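Workshop notes > Cell 2 > Faults and stoppages
4 min read

January 3, 2023

First day back, only me and Torunn in. Protective stop on the arm at the second pick of the morning. Not a collision with the bin wall this time, which is what I wrote on the board, sorry, rubbed out now. The gripper dropped its connection mid-descent and the controller stopped the lot with the finger still pointing down. No damage. Nobody inside the line.

Log says gripper heartbeat lost, then 90 ms of nothing, then stop. So the stop did its job. The connection didn't.

Reset, homed by hand at low speed, ran the Pustolska pick list again from the top. Fine for 8 picks. Same fault on the ninth. Reset. Then 10 clean ones and I began to think it was me. Then again. Three stops before lunch and every one of them with the wrist low in the bin and turned towards the front wall. Nothing at all when picking near the back.

Torunn thought software, as the Taheri driver was updated before the break (Holger did it, his note is in the folder). Rolled back to the old driver. Faulted on the fourth pick. Driver put forward again, no point leaving it old. So not that. 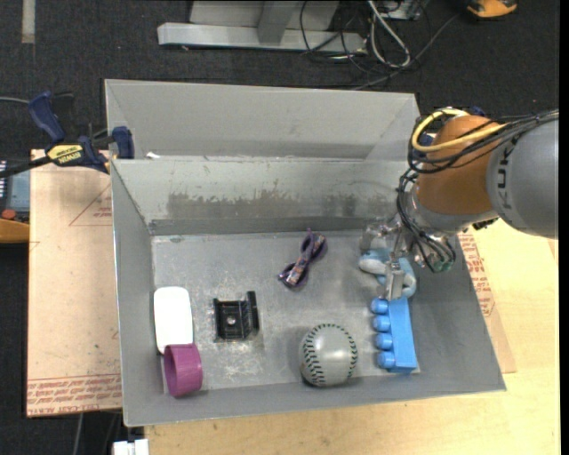 Fault is in the cable run, I'm now fairly sure. Jogged down to the front again with picking off and wiggled things with the arm in hold. Heartbeat drops out when the black wires below the wrist get pulled, stays put when they're left alone. They come down past the wrist in a tangle to that little greenish connector and there is nothing holding them, so whatever the wrist does the connector feels it. The thick yellow one loops right back on itself over the orange housing but I pulled that about quite hard and got no dropouts. Leaving it be. The soft toy is right under the gripper as well and I did wonder about it catching a wire, but one of the stops was on the ball, so no.

Tried after lunch:
- reseated the connector. Better for a bit. Faulted.
- held the wires up with a twist of tape at the wrist, run at half speed. 27 picks, no fault.
- same tape, full speed. Faulted, tape had crept.

So strain on the connector, made worse by speed. Would like a proper strain relief bracket and a bit more slack above it. Marianna has the drawing for the one on cell 1, different wrist but the hole spacing might be near enough. Asked her, she's back tommorow.

Safety bit, for Torbjørn mostly. After a stop the gripper comes back up in whatever state it last had, and on the second reset it opened by itself as soon as the heartbeat returned. My hand wasn't in there but it was on the edge of the bin. I don't like that at all. Until it's sorted: arm power off before anybody reaches in, every time, even for a ball. Have put a card on the pendant saying so. Needs a change in the restart routine so it waits for a button press. Lovisa wrote the original, will ask if she can look at it before the Skumthorpe lot visit in February.

Also, unrelated, check the clamp on the bin before starting. Felt tight to me today but it's worth a tug.

Left at: arm homed, power off, tape still on the wrist. Do NOT run above half speed. Spare connectors are in the Clotine drawer, only the one bag so don't loose them.

Still to do
Bracket from Marianna, or make one.
Look at the pins under the magnifier, havent yet.
Restart routine.
Re-run the whole list at full speed once the bracket's on, front of bin first.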